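# Vestia: rug straightening

Hello, and thank you for looking in! We wanted to know whether a two-handed robot can tidy a rug yet, creases and all.

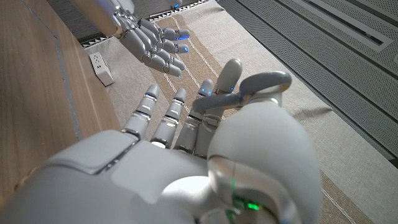
## What you'll find

- 106 attempts at smoothing a creased rug, filmed from the wrist
- `notes.csv`, with Hajar Hajji's remarks on each (she does go on a bit, bless her, but they're worth reading)

## Can it do the chore?

Sometimes. Small wrinkles, mostly yes; a folded corner, hardly ever. We hope to try again in November.

Questions to Shamim Bajwa, please.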